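Module 4, handout 2: good practice when recording hand tasks for robot training
Set by Tahmineh Jafarzadeh. Read before Friday.

**4.1 Scope**

These rules cover short manipulation tasks recorded at the Stenow bench. They do not replace the site safety rules.

**4.2 Before recording**

- Write the task sheet first. State the start pose, the end pose and the stop condition.
- Wipe the work surface.
- Fix the lighting for the whole batch. Blinds count as lighting.
- Log any glove by type. A change of glove starts a new batch.

**4.3 Rejection**

The Naseri set held 3,096 episodes, of which 2,621 passed review. Of the rejects, 63 had no task sheet. Give a reason code for each one.

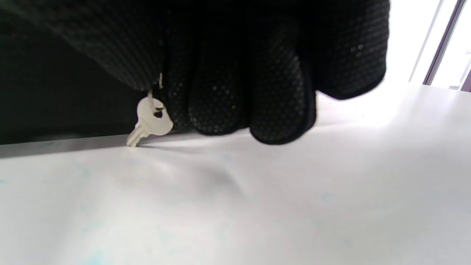
**4.4 Small hanging parts**

Grasp labels must name the part that is held and the part that moves. The two are often confused in review. With a key hung on a thin loop, the gloved hand has the loop and the key hangs below it at a tilt, so "key grasped" is the wrong label. Use "held by loop" and record the key as free to swing. Pale marks left on a white surface are noted under 4.2.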